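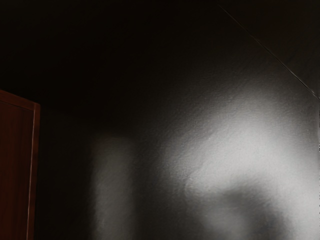

抽屉开合工位 上电前检查表(第三版)
地点:Trosedari 共享工坊,里间
项目代号:Cadwaladr
检查日期:2021年6月29日
适用范围:机械臂开合双层抽屉柜的仿真与首次实机运行。不适用于换装其他末端执行器之后的运行。
填写方式:每项填“通过”“待改”“未检”三者之一。“待改”必须写备注。备注不得事后删除,更正另起一行。

一、文件与版本

1.1 场景文件与检查表版本一致
结果:通过
备注:场景文件改名后,启动脚本里残留旧路径,已改。旧文件移入归档目录,未删除。

1.2 机械臂描述文件的关节限位与控制器内限位一致
结果:待改
备注:描述文件的腕部限位比控制器宽。仿真里能走到的姿态,实机会在中途报限位停下。以控制器为准,描述文件收窄。收窄之后需重跑 4.3 和 4.4。

1.3 运行参数单独成文件,不写在脚本内
结果:通过
备注:夹持力、接近速度、回撤距离三项已移出。夹爪开度仍写死在脚本里,下一版移出。

1.4 上一版遗留的“待改”项已全部转入本版
结果:通过
备注:急停线缆的走向(2.4)与柜体固定(3.2)由第二版转入。五月那次检查中,柜体固定一项误填为“通过”,现更正。

二、电气与急停

2.1 控制柜接地电阻
结果:通过
备注:用工坊的接地表测量,读数已记入测量簿,本表不重复抄录。

2.2 急停按钮切断驱动电源
结果:通过
备注:使用 Tadik 安全继电器,双通道接线。分别断开每一通道,继电器均释放。短接任一通道后再按急停,继电器释放且拒绝复位,符合接线图。

2.3 急停后不得自动恢复运动
结果:通过
备注:复位按钮按下后,控制器停在待命状态,须在上位机重新确认。确认窗口原先会接受回车键作为默认确认,已改为必须点选。改动前的行为记录在案:放在键盘上的书能让机械臂重新使能。

2.4 急停按钮位于操作者伸手可及处,线缆不横过通道
结果:待改
备注:按钮位置合适。线缆仍从通道地面经过,只用胶带贴住。胶带边缘已经翘起。应改走墙边线槽。未改完之前,里间有其他人作业时不得上电。

2.5 制动器断电抱闸
结果:通过
备注:臂伸展,末端挂标准负载,断电。目视有轻微下沉后停住。下沉量未单独测量,只与上一版的录像作了对照,未见增大。

2.6 供电余量
结果:通过
备注:满载加速时峰值功率 370 瓦。电源余量足够。同一回路上不得接入台锯或吸尘器,插座旁已贴标签。

2.7 Zetitz 控制器固件
结果:通过
备注:固件自带的碰撞检测默认关闭,刷写固件后会恢复默认值。每次刷写之后必须重新检查此开关。此条在第二版中没有,新增。

三、机械与工位

3.1 底座螺栓力矩
结果:通过
备注:按对角顺序复紧,螺栓头与底板之间画防松线。下次检查时防松线错位即视为松动,不得只复紧了事,要查底板平面度。

3.2 柜体固定
结果:待改
备注:柜体目前只靠自重。拉抽屉时,若导轨卡滞,柜体会随之移动或前倾,夹爪中心与抽屉面的相对位置就不再可信。应在柜底加角铁,与工位底板连接。双面胶不算固定。

3.3 柜顶物品
结果:待改
备注:柜顶放置箱体会抬高重心。仿真中保留箱体,作为避障对象。实机首次运行时清空柜顶,待 3.2 关闭之后再放回。放回时须重测柜体前倾的临界拉力。

3.4 抽屉导轨
结果:通过
备注:手拉两层抽屉各一遍,全行程无卡滞。下层比上层重,起动力也大,因此两层不能共用同一个力阈值。脚本目前只对上层设了阈值,下层禁用。

3.5 夹爪指面
结果:通过
备注:指面平整,固定螺钉无松动。指面硬度高于柜面漆层,预计会留下压痕。压痕不作为不合格项。

3.6 腕部线缆
结果:通过
备注:腕部转至两端极限,线缆无拉紧,无缠绕。扎带剪口朝外的一处已修平。

3.7 地面
结果:通过
备注:工作区域内无杂物、无油污。黄线外一米内不得堆放木料。此条在共享场地经常失效,每次上电前重新看一遍,不得引用上一次的结果。

四、仿真检查

4.1 柜体位姿
结果:通过
备注:仿真中的柜体相对墙面斜放,与实机工位摆法一致。不要为了方便把它摆正,摆正之后接近方向会变得过于理想,掩盖 4.4 的问题。

4.2 视点
结果:待改
备注:其中一个视点被木质板面占去一角,其余是墙面与暗部,看不到机械臂。光照与墙面纹理可以据此检查,位姿判断不能。需要给该视点补一条自检:渲染后若画面中没有臂的任何连杆,则不写入记录,并报警。目前它照常写入,运行结束才会被发现。

4.3 臂与箱体的间隙
结果:通过
备注:碰撞体用的是外包围盒,比渲染网格略大,偏保守。箱体左上角的小提手在包围盒之外,需另加一个碰撞体。已加。加入后重跑全部接近路径,最小间隙 60 毫米,出现在腕部转向柜面的那一段。限值为四十毫米。

4.4 接近路径
结果:通过
备注:手指先停在上层抽屉正前方,约在该抽屉面的半高处,再沿抽屉法向推进。停顿点必须保留。取消停顿会让控制器把两段路径合成圆角,指尖从侧面擦过抽屉的边框。重复 959 次仿真,法向偏差超限的记录均出自同一组随机种子,查明是柜体初始位姿的扰动幅度填错了单位。修正后该组重跑,无超限。

4.5 反光地面对深度图的影响
结果:待改
备注:仿真地面为深色高光材质,反光区和柜体倒影会进入彩色图。深度图在仿真中是解析值,不受影响,实机传感器则会在反光处缺值。因此仿真中 4.5 即使通过,也不能代替实机检查。应在仿真深度图上人为加入缺值区,位置由高光区决定。尚未完成。

4.6 光照
结果:通过
备注:主光方向、强度随机化各自独立。暗部较多的几组参数中,分割网络把柜体侧面与背后墙面混在一起。人工标注没有问题,出错的是网络。这些组保留,不剔除。

4.7 腕部指示灯
结果:通过
备注:模型里指示灯恒为淡蓝色,不随状态变化。不得依据仿真画面中的灯色判断状态,只看日志。

4.8 手指与抽屉面的相对位置
结果:通过
备注:在接触前停顿点取图。从这个角度看,手指遮挡上层抽屉中部,原本装拉手的位置无法直接看到。接触点只能由位姿推算,不能由该视角的图像确认。

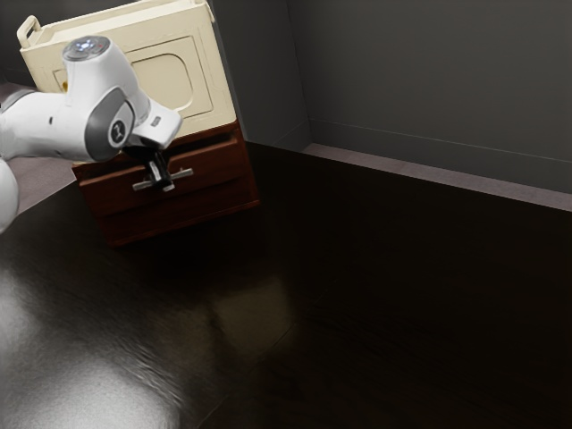 Els Dierckx:4.8 填“通过”我不同意。备注里已经写明接触点无法由图像确认,那么它依赖的就是柜体位姿,而柜体位姿又依赖 3.2,3.2 现在还是“待改”。一项依赖未关闭的项,最多填“未检”。仿真里柜子钉在地上不会动,这个条件实机没有。另外建议加一个侧面视点,从柜体右侧看过去,手指与抽屉面的间距可以直接读出来,不必推算。

复核意见:接受。4.8 更正为“未检”,原结果按填写规则保留在上方。侧面视点列入待办。仿真中柜体的固定约束改为可开关,关闭约束后用摩擦系数代替,先取保守值。

Els Dierckx:摩擦系数不要只取一个值。里间的地面打过蜡,靠门那一侧磨掉了,两侧差别用手推柜子都能感觉到。

复核意见:接受。改为区间,下限由实测给出。测法:空柜,弹簧秤水平拉柜底,记录开始滑动时的读数,靠门侧与靠墙侧分别测。装角铁之后此项失去意义,但在那之前仍须完成。

4.8 更正记录
结果:未检
备注:待 3.2 关闭、侧面视点加入后重做。

4.9 失败后的回撤
结果:待改
备注:抽屉没有拉动时,脚本会先松开手指,再沿原法向回撤。仿真中人为锁住抽屉,回撤动作执行,但松指命令与回撤命令之间没有等待,日志里手指尚未张开,臂已经开始后退。实机上这等于继续拉柜子。加入开度反馈判断,开度未到位不得回撤,超时转入停机。

4.10 随机种子与日志
结果:通过
备注:每次运行的种子、场景文件校验值、参数文件校验值写在日志首行。缺任一项的日志不进入统计。

五、实机首次运行前

5.1 人员
结果:未检
备注:运行时两人在场,一人操作,一人守急停。守急停者不看屏幕,不记录,不接电话。工坊预约单上须写两个名字。

5.2 空载慢速走一遍
结果:未检
备注:抽屉柜移出工作区,按全部路径慢速运行。观察腕部线缆与底座。出现异响即停,不得以“再听一次”为由重复同一路径。

5.3 碰撞检测阈值
结果:未检
备注:用泡沫块挡在路径中,逐级提高阈值。起始值取控制器允许的最低值。误报可以接受,漏报不可以。阈值确定后写入参数文件并在本表登记。

5.4 夹持力
结果:未检
备注:初始值 82 牛,由导轨起动力与指面摩擦推算,未经实测。若柜面压痕过深,先检查指面平行度,再考虑降低夹持力。

Els Dierckx:5.4 的推算用的是干燥指面的摩擦系数。工坊里有人在隔壁打磨,木粉落到指面上,系数会掉得很快。运行前擦指面这一步应当进检查表,不能只写在操作说明里。

复核意见:接受,增 5.5。

5.5 指面清洁
结果:未检
备注:每次上电前用无纺布蘸异丙醇擦拭两侧指面,晾干后再闭合。擦拭后不得用手触摸。隔壁砂带机运转期间,每完成一组动作重擦一次。

5.6 拉动行程
结果:未检
备注:首次只拉开抽屉全行程的四分之一。抽屉内不放物品。行程终点由位置判断,力阈值仅作保护,不得用力阈值代替终点。

5.7 推回
结果:未检
备注:推回用指面外侧,手指闭合。推力上限低于拉力上限。柜体后方靠墙,推回时若有线缆夹在柜体与墙之间会被压伤,须先看柜后。

5.8 实机深度图
结果:未检
备注:对应 4.5。在白天和开灯两种条件下各采一组,查看反光处缺值的范围。缺值区若覆盖抽屉面,则不得自动运行,只允许示教点运行。

5.9 运行结束
结果:未检
备注:臂回到收拢位,驱动断电,控制柜上锁。钥匙放回前台。通道恢复畅通。测量簿与本表一并归档。

六、未关闭项汇总

1.2 描述文件腕部限位收窄。收窄后重跑 4.3 与 4.4,两项现有结果届时失效。
2.4 急停线缆改走线槽。线槽已有,缺转角件。
3.2 柜底角铁。打孔前确认底板下方没有走线。
3.3 柜顶箱体,随 3.2 处理。
4.2 视点自检。
4.5 仿真深度图缺值区。
4.8 接触点确认,含侧面视点。
4.9 松指与回撤之间的开度判断。
第五节全部。

Els Dierckx:1.2 建议放到最前面先做。限位一收窄,路径可能要重新规划,4.3 的最小间隙会变,后面做的东西都得跟着重来。角铁和线槽是另一双手的事,可以同时进行。

复核意见:接受。处理顺序为 1.2,其次 4.9,其次 4.2 与 4.5。机械部分与之并行。

七、结论

不准许实机带柜运行。
准许仿真继续运行。
2.4 关闭后,准许按 5.2 空载慢速运行,前提是 1.2 已完成,碰撞检测开关已按 2.7 重新检查。

附:常见填写错误

把“看过了”写成“通过”。通过须有测量、操作或日志作依据,备注中应能找到。
在仿真项中引用实机结果,或反过来。两者编号不同,结果不得互相代替。
更正时直接覆盖原结果。五月那份的 3.2 就是这样查不到原因的。
备注只写“正常”。写明做了什么动作,在什么状态下做的。
刷写固件后沿用旧表。2.7 必须重做,第二节其余各项抽查。

版本变动

第三版:新增 2.7、4.2 视点备注、4.7、4.10、5.5。4.8 增加更正记录。3.2 结果由“通过”更正为“待改”。
第二版:急停各项拆分为 2.2 至 2.4。
第一版:初稿,手写,夹在测量簿封底。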